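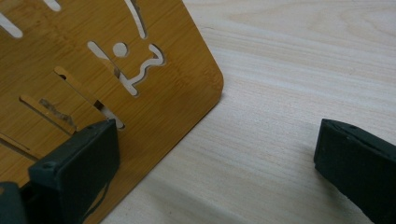

Week 4 — From page to screen: what an adaptation keeps

Welcome back! Last week we looked at opening shots. This week is my favourite of the whole course, so forgive the length of these notes. Please read them before the seminar and bring your copy of the novel, however battered.

Our film is Nalholm, adapted from the book of the same name. For anyone who missed the screening: two sisters return to the island where their father ran the ferry, and find that the ferry company has been sold and the logbooks have gone. The book has 259 pages. The shooting script has 60 scenes, and several of those are no longer than a breath.

1. Whose eyes are we using?

The novel is told by the younger sister, Ina, in the first person. She is often wrong, and it takes the reader a long time to notice. A film can't easily do this. The camera shows us the harbour and we believe the harbour is there.

Look at how the script gets round the problem. In the kitchen argument we only hear the older sister through the wall, exactly as Ina does. Later we get the same argument again from inside the room, and two of the lines are different! Which version do you trust? I have changed my mind on this three times, and I'd love to hear yours.

Terms to know: focalisation, unreliable narrator, point-of-view shot. Definitions are in the Week 2 notes.

2. Cutting and joining

Valderrama, the schoolteacher in the film, is two people in the book: the teacher herself and the harbour clerk. Joining characters is the most common change in any adaptation, and students tend to treat it as a loss. Try looking at what it makes possible. Because one woman now holds both the school keys and the shipping records, she has a reason to lie in the classroom scene. The book's teacher has nothing to hide, and her chapter is (I think) the dullest in it.

The whole Brirgate section has gone as well, all 40 pages of it. Some of you were cross about this at the screening. Good! Write down what you missed, then ask whether any of it comes back in another shape. Hint: listen to the radio in the car.

3. Sound in place of description

The book opens with a long passage on the fog. The film gives us a black screen and a foghorn, then rope dragging over wood, then a child counting under her breath. It's over very quickly and I still get goosebumps — every one of those sounds turns up again in the last reel.

Laurențiu Pop will join us for the second hour to talk about foley work. He has brought wonderful things to past sessions, so don't slip off at the break.

For the seminar

Choose one page of the novel and write it as a scene, two sides at most. No voiceover. Be ready to read it aloud.

Further viewing: Vundum, which handles a similar story with hardly any dialogue. The library has one copy, shelved at 2,701, short loan only.

We use cookies to remember your settings and to see how this site is used. Accept all | Manage choices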